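Section 4. Moving the stockroom onto Tranduvau labels

Read all of it before printing anything. Takes a morning for a small store, longer if your bins are a mess.

4.1 Before you start

1. Close any open counts. Open counts lock the bin names and you'll get error 119 halfway thru.
2. Export the old bin list. File > Export > Bins. Save it somewhere that isn't the label PC.
3. Load the 86 mm roll. Shiny side up. Close the lid until it clicks twice.
4. Print one test label. Check the left margin. If the first letter is chopped, go to 4.5.

Note: Oravec rolls fit but the gap sensor misreads them. Set Media to Continuous and cut by hand.

4.2 Naming bins

Keep it short. Aisle, bay, level, position — in that order, with dashes between. No spaces. No slashes, the import will choke on them.

1. Open Locations > New range.
2. Type the first and last name in the range.
3. Pick a bin type. Open metal, plastic tote, shelf, pallet. This sets the label size so don't skip it.
4. Press Build. Wait. Up to 610 bins per range, more than that and split it.
5. Scroll the list. Fix the odd ones by hand now, much slower later.

If a name is already taken the row goes red. Rename it or delete the old one. Don't just add an X on the end, people forget what the X was for.

4.3 Sticking labels on metal bins

Sheet metal needs a clean, flat spot. Sloped walls are fine, folded edges are not — labels lift there inside a month. Same height on every bin so the scanner hand learns where to go.

1. Wipe with alcohol. Let it dry, a full minute.
2. Peel from the corner.
3. Press from the middle out.
4. Rub hard along all four sides.
5. Leave overnight before you handle the bin by that face.

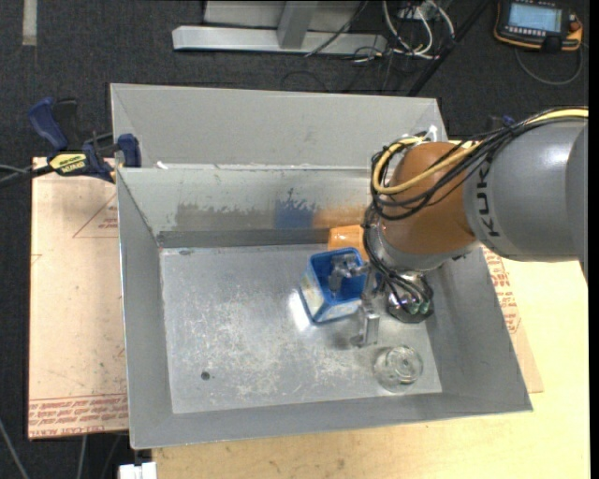
Fig. 4-2. Gray metal bins, sloped sides.

Bins that sit one behind another: label each one separately, and put the rear one's label high enough to read over the front one. A shelf-edge label is OK as a second label. Never as the only one.

CAUTION: no labels inside the bin. Parts scrape them and the adhesive ends up on the stock.

CAUTION: old label off first. Two barcodes on one bin and the scanner takes whichever it sees.

4.4 Importing the stock

1. Stock > Import > From file.
2. Choose the list you saved in 4.1.
3. Match the columns. Old "Loc" goes to "Bin", old "Qty" goes to "On hand". Leave "Reserved" blank.
4. Press Check, not Import. Read the warnings.
5. Fix, check again, then Import.

Delemham lists have a blank row at the top. Delete it or every colum shifts by one.

4.5 Margin and feed problems

Left edge chopped — Printer > Offset, add 2, reprint.
Label skips — sensor dirty, blow it out. Then hold Feed until the light blinks green.
Error 395 — head is open. Push both sides of the lid.
Faded print — Darkness up one step at a time. Too dark and the bars bleed together.

Still stuck, send the log file and the test label to the Drovthorpe help desk. They pick up until 4 pm, Thursday until noon.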